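Used tables and desks get a second round in Burkholm

The municipality of Burkholm will begin in July to sell its used office and school furniture directly to the public. Until now most of it went to the waste station outside Lundstead, where wooden parts were burned and metal parts were sorted. The new sale will be held in the old grain store by the harbour, every Wednesday from four in the afternoon.

The decision was taken last week by the town board. It follows a long discussion in the local newspaper, which started when the library changed its reading tables. Several readers wrote that they had seen the old tables standing outside in the rain, waiting for the lorry, and they asked why one could not simply buy them. The municipality answered at that time that it had no rules for such a sale. Now there are rules, and they fit on two pages.

According to the property office, there are now 400 tables and desks in storage, and also 1,000 chairs. Most come from the two schools which were joined together last year, and the rest from the town hall, where one floor has been closed for repairs. The storage rooms are rented from the firm Lindqvist, and the rent agreement ends after the summer. The office says that this was one of the reasons to move quickly.

Every piece will be put into one of three grades before it is sold. Grade one is for furniture that can be used as it is. Grade two is for pieces with a fault that one can see but which does not disturb the use, for example a missing edge strip or a drawer which is heavy to open. Grade three is for pieces that need repair, and those will be sold at a very low price to people who like to do such work themselves.

The grading was tried in spring on a small part of the stock, and it caused more disagreement than expected. The largest question was the tops. A white top shows every mark, while a dark one with the same wear can look almost new from two steps away. In the first trial the white tables were therefore often placed one grade lower. The property office did not find this fair, and the rules were changed so that marks on the surface count only if one can feel them with the hand. 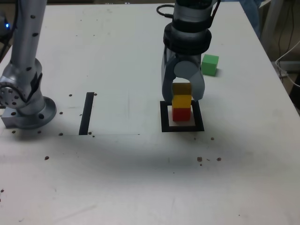 Faint scuffs and smudges on a white tabletop. Under the new rules, marks that cannot be felt with the hand do not lower the grade.

The same rule is used for desks and for the long tables from the school kitchens. Burn marks, deep cuts and swollen edges always give grade three. Swollen edges are the most common fault in the school furniture, says the office, and they come from wet floors and from cleaning with too much water. A swollen edge cannot be pressed back, and the buyer must either live with it or cut it away.

The prices are fixed and there will be no bidding. A desk in grade one costs 500 crowns and a chair costs 24 crowns, whatever grade it has. The board discussed whether chairs should be free, but decided against it. In Lundstead, where a similar sale was held some years ago, the chairs were free, and many were later found in the forest behind the camping place. A small price makes people think one more time, wrote the board in its decision.

Private persons can buy as much as they can take with them the same day. Clubs and small firms must send a list in advance, and they can collect their furniture in the morning, before the doors are opened for others. Nothing can be reserved by telephone. Payment is by card only, because the grain store has no safe place for cash.

The transport has been the second difficult point. Many people in the town centre live without a car, and a desk is not something one carries on the bus. The delivery service Seltevar, which already brings groceries to older people in the villages, has offered to drive furniture on the same evening inside the town borders. The buyer pays for the trip, and somebody must be at home to help with the lifting. The drivers carry to the front door — stairs are not included.

The furniture shops in the town have been mostly positive. One of them wrote to the board that it was worried about its sale of cheap desks before the school start in August, and asked that the municipal sale should begin later in the autumn. The board did not agree to this, but it decided that the sale shall only include furniture which the municipality has owned itself. It may not take in pieces from other places and sell them further. The shop has said that it accepts this, although it would have preferred the other date.

There was also a question about safety. Some of the oldest school desks have a lid which falls down quickly, and they do not meet the rules that are in force today. These desks will not be sold to be used by children. The property office first wanted to destroy them, but the local history society asked to keep a few for its rooms at the old station, and the remaining ones will have the lids removed. What happens with the lids is not decided yet.

The money from the sale will go to the schools and shall be used for repair of the furniture that they keep. Earlier there was no sum in the budget for such repair. When a table leg became loose, it was often easier for a school to order a new table than to find someone who could fix the old one. From the autumn, each school can instead send its broken furniture to the workshop at the municipal garage, where one working day in the week is set aside for this. The workshop has already ordered screws and edge strips in the sizes that are most needed.

The board will look at the results before Christmas and then decide if the sale will continue. If the grain store proves too cold in winter, the sale may move to the lower floor of the sports hall, but the sports clubs have not given their answer.

The first sale opens on a Wednesday in July, and the date will be put up at the library and on the home page of the municipality. Visitors are asked to leave their cars at the ferry parking, as the quay in front of the grain store must be free for loading. Dogs may not be taken inside.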